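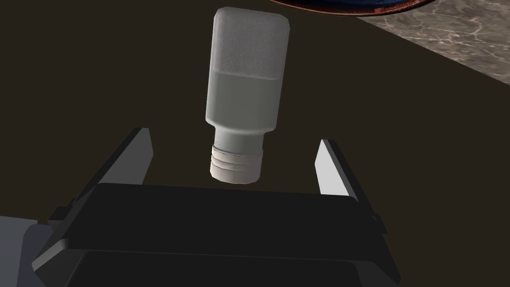

4. Filling and first use

This section covers the first fill of the Peven plant watering system and the settings to use for the first week. Finish section 3 (tubing and drip heads) before you begin. Allow 20 minutes, plus the waiting time in step 6.

4.1 Before you fill

Choose a level shelf or floor for the reservoir, out of direct sun. The top of the reservoir must be lower than the lowest drip head. If it is higher, water can keep running through the line after the pump stops.

CAUTION: Do not place the reservoir above a power strip or wall outlet. Leave a low loop in the power cord so that drips fall off the cord before they reach the plug.

4.2 Filling the reservoir

1. Unplug the pump.

2. Lift off the reservoir lid and check that the intake filter is pushed all the way onto the intake tube.

3. Fill with cool tap water to the MAX line. Water straight from a softener is not suitable for most houseplants.

4. If you use liquid plant food, add it now at half the strength given on its label. Stir with a clean spoon. Do not use powdered or granular food – it settles in the filter and clogs the drip heads.

5. Put the lid back on and press down at all four corners.

6. Plug in the pump and hold the PRIME button until water comes out of the last drip head. Release the button, wait five minutes, and check each joint for leaks.

Note: The pump is louder while there is air in the line. If it is still loud after a second priming, see section 7. 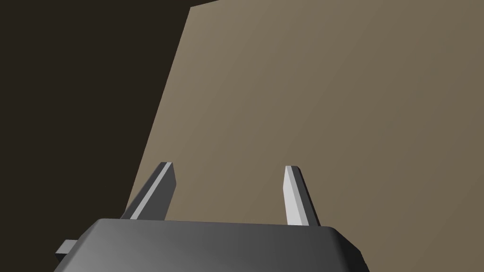 Figure 2. Dark gray housing, seen from behind and slightly above.

4.3 Setting the timer

1. Press SET once. The clock flashes. Use the arrow keys to enter the current time and press SET again.

2. Enter the start time. Early morning suits most rooms; the factory setting is 6:30 a.m.

3. Enter the run time in seconds. Start with 23 seconds for small pots. For pots wider than eight inches, use 78 seconds.

4. Enter the interval in days, then hold SET until the display stops flashing.

The timer keeps its settings for around 4 hours without power. After a longer outage, enter them again.

4.4 The first week

Check the soil every day by pushing a finger in up to the first knuckle. If it stays soggy the day after watering, lengthen the interval by one day. If the soil is dry and has pulled away from the side of the pot, increase the run time a few seconds at a time.

Succulents and cacti should not share a line with ferns or peace lilies. Fit the Hullel flow clip (sold separately) on their branch, or water them by hand.

Most homes need less water in January than in summer, even with the heat on. Go through the run times again whenever you move plants to a different window.

CAUTION: Never run the pump dry. When the level drops to the MIN line, unplug the pump and refill.

Continue with section 5, Cleaning the filter and lines.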